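Durora table notes

README for the Durora folder
Last updated January 10, 2023

Hi! If you've landed in this folder you're probably looking for the sorting table notes, and you're in the right place. I'm Alžběta Štefanec and I keep this stuff up to date, more or less. Razia Swati wrote the first version of nearly everything in here, and wherever a sentence sounds organized, it's probably one of hers that I left alone.

What's in the folder

406 short records of small things being sorted on a table: what was out, which container was where, what went into what, and a line of remarks if anybody had remarks. Each record is a plain text file. There's a pictures folder too, and a file called corrections.txt, which I'd really like you to read before you use anything from the first batch (more on that further down).

The records come in 3 groups:

bowls_only: everything ends up in one of the bowls
tray_first: things start on the tray and get moved to the bowls
mixed: a bit of both, plus the days when we changed our minds halfway

Mixed is the messiest and also my favorite. If you only want clean, boring, comparable records, stick with bowls_only and you'll be happy.

The containers

We went through a lot of containers before settling down. The first set was called Jadoon in our notes (we name the sets, it's easier than saying "the ones from before the other ones") and it was four matching cereal bowls, all plain white. Lovely bowls! Terrible for note taking. I'd write "left bowl," Razia would be standing on the other side of the table and write "right bowl," and then we'd spend the evening working out which of us meant what. The Jadoon records were redone from scratch and none of the old ones are in here.

The current set is Altitz. Two white bowls, one with a red rim and one with a blue rim, and a rectangular tray with a dark mat in the bottom. In the records they're just red, blue and tray. It made everything so much quicker, and I can read my own notes a month later, which was never a given.
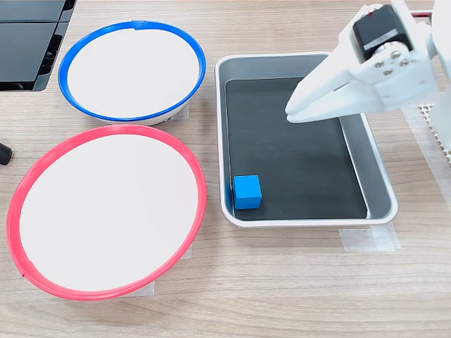 What if I want to set up the same table and my bowls are a different size?

Go ahead and use what you have, as long as you can tell your containers apart by color and you write the sizes at the top of your notes. The records never depend on exact measurements. What matters is that the names stay with the same containers the whole way through, so please don't swap red and blue in the middle of a batch.

Tape on the table

We use bits of see-through tape on the tabletop to mark where the bowls belong. Razia wanted bright tape, I wanted something that wouldn't bug me every time I looked at the table, and I won that one. It does mean you have to look a little harder when you're putting things back. If a piece starts curling up, replace it right away, and put the new piece down before you peel the old one. I learned that by doing it the other way and then guessing at the spot for a whole afternoon (those records are marked "position guessed" in the remarks).

How to read a record

Every file has the same 5 lines:

name: the group and a running number
out: everything that was out at the start, commas between
layout: which container was where
moves: what went where, in order
remarks: anything else, often blank

Left and right are always from the long side of the table where the chair is. "Far" means away from the chair, "near" means close to it. If you see "back" or "front" in a layout line, that's an old habit of mine, and it means far and near.

Under moves, a dropped thing gets the word "again" after it and then the move is written a second time. So "button to red, again, button to red" is one button and two tries. Please don't count that as two buttons! Somebody did once and sent me a very worried message.

Things we sorted

Mostly what was in the junk drawer, if I'm being frank about it. Buttons, bottle caps, clothespins, corks, a couple of old keys, wooden beads, wrapped candies (those got replaced often, for reasons you can imagine). Nothing sharp, nothing that leaks. We tried dried beans for one batch and they bounced right out of the bowls and went everywhere, so beans are out. There are still beans under the radiator.

The names of the things are everyday names. "Cap" is a bottle cap, never a pen cap; a pen cap is "pen cap." "Peg" and "clothespin" are the same thing, sorry, I've been meaning to make that consistent.

Known problems

In the first batch, 4 records have red and blue mixed up in the layout line. The moves are right, the layout is wrong. They're listed in corrections.txt and I haven't fixed them in place, because a few people already had copies and I didn't want two versions floating around.

Some records in mixed have a blank layout line. If it's blank, use the layout from the record before it. I know, I know.

The spelling of "grey" and "gray" is all over the place. Search for both.

One file in tray_first has a grocery list in the remarks. You can ignore that, though the soup was good.

Using it

Take what you need for teaching, practice, spreadsheets, a sorting game for your kids, whatever you like. If you pass the records along, keep this README with them so the next person knows what red and blue mean. If you add your own, please make a new group with its own name and leave our numbering be. There's a second folder called Ultar, for sorting things into drawers, and it has its own README with its own set of left and right rules, so don't mix the two without reading both.

Coming up

Razia wants to add lids to the bowls in April and write up a batch with lids on and off. I've asked for one more rim color first, yellow or green, depending on what we can find. Whichever it is, the color goes into the layout line the same way as the others and the old files stay as they are.

Corrections are welcome. Write the file name first and then what's wrong with it, and I'll add it to corrections.txt the next time I sit down with the folder.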